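Speaker notes — gripper comparison talk, May

Opening (3 min)
Say hi, then straight into why I love this stuff. Two grippers, one arm, one dining table! The Trimetti fingers are stiff, the Nomura fingers give a little. Same Tramell controller for both, same speed limit. Mention the clamps early, people always ask how the base is held down. 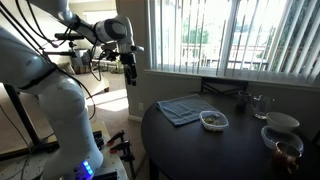
Slide 2. Arm and table, gripper open air, towel on the near side.

Ask for a show of hands: who has tried to pick up something see-through? Daylight through blinds is the hard part and I think the fun part. Depth readings on clear plastic and glass jump all over. Talk about force setting here — we ended up at 11 newtons for the glass trials.

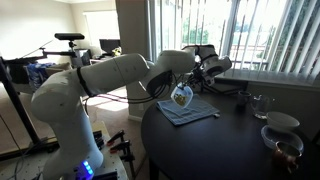 Slide 3. Printed drinking glass, held at a tilt over the towel.

Point at the tilt. Let people look for a second before moving on. Tell the Clurkley story if there's time (80 trials in one afternoon, and I still wanted to do more). Then wrist cables: leave slack, but check every loop before a long reach.
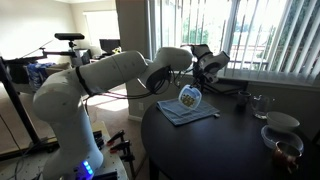 Slide 4. Small translucent container with a label, same towel.

Lighter object, so lower force. Full log is 300 grasps across both finger sets, spreadsheet link goes up on the last slide. Skip the controller timing plot if we're running late. Questions — repeat each one into the mic.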